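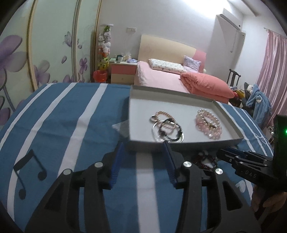 Bracelets in the tray, two piles, one still out on the cloth. Bedroom set-up.

1 Oct 2025
Tidy-up chores, jewellery

Reading back over the July pages before starting this one. In July I wrote that sorting small stuff on a soft surface was "probably next year's problem". I'd leave that line as it is.

The chore is the one anybody does at the end of the day. There are bracelets and beads lying about on a striped cover, there's a shallow tray, and they should end up in the tray, in two groups, without being knotted together. A kid of six can do it while talking about something else. What we want to know is whether anything we could put in a house could do it without a grown-up standing over it.

My opinion going in, for the record: no.

Things I keep noticing about bracelets.

A bracelet has no proper shape. Pick up a mug and it's the same mug in the air. Pick up a string of beads and it hangs, swings, and comes down as something else. All the planning done from the first look is stale by the time the jaws close.

They go through each other. Put a thin bangle near a beaded bracelet and sooner or later one is threaded under the other, and lifting the top one brings its neighbour along. A person feels the extra weight and gives a shake. I don't see anything in the Fultix planner that would know to shake.

Pearls are round and slippery and like to roll out of a pinch. Ribbed pads are better than the flat ones for this, I'll give them that. Squeeze harder and you're trusting somebody's elastic.

The cover itself is no help. It moves. Push down to get under a bead and you get a fold of cloth in the jaws as well, and now the tray is on the move too. The Bredham people do all their small-parts work on a hard bench and then quote the result as if it would carry over to a bed. It won't. I'd like to see the same thing tried on a doona.
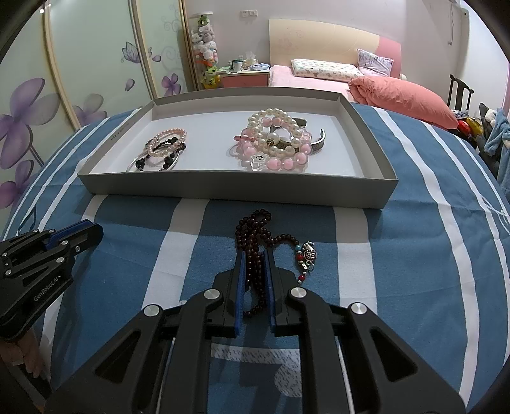
Long strands are worse again. A bracelet is at least small enough to treat as a lump. A long strand has a near end and a far end and a middle that does what it likes, and if you grab the middle both ends drag. Grab an end and the rest comes along in its own time, over the lip of the tray, into whatever is already sitting there. If there's a pendant on it, that's the bit that catches. My own habit is to gather it into my palm first and then put the whole handful down. Two jaws don't have a palm.

I looked up the numbers in our own log so I'm not just grumbling. Of the 3129 household attempts logged so far, 400 involve something that hangs or tangles (beads, cords, chargers, headphone leads). I went through 60 of those. The ones marked as a success include a fair few where the thing landed in the right container in a worse tangle than it began. We score that as done. Nobody who owned the necklace would.

So before we argue about success rates any further:

- Need a second score for "could you pick one item back out without untangling it". Pass or fail, no in-between marks.
- Rigid and floppy items reported separately. The Lombardi write-up lumps them together and the average looks lovely and means nothing.
- Keep the soft cover. Do not let Drostgate talk us into a board under it.
- Add a thin chain with a clasp. Beads are the easy version of this.

Where I'd put machines on household chores at the moment: floors, yes, mostly. Dishes into a rack, if you're patient and own cheap dishes. Laundry, only if you don't mind how it's folded. Jewellery, I'd still be doing it myself and would be finished before the thing had made up its mind where to start.

Shop floor is a different argument, since there you can change the job to suit the machine. Hooks or pegs, one item each, nothing touching. People don't live like that and I'm not going to hang my wife's beads on numbered pegs to make a robot look good.

Still to do: write up the second score properly, dig out the old flat pads for comparison, find a chain.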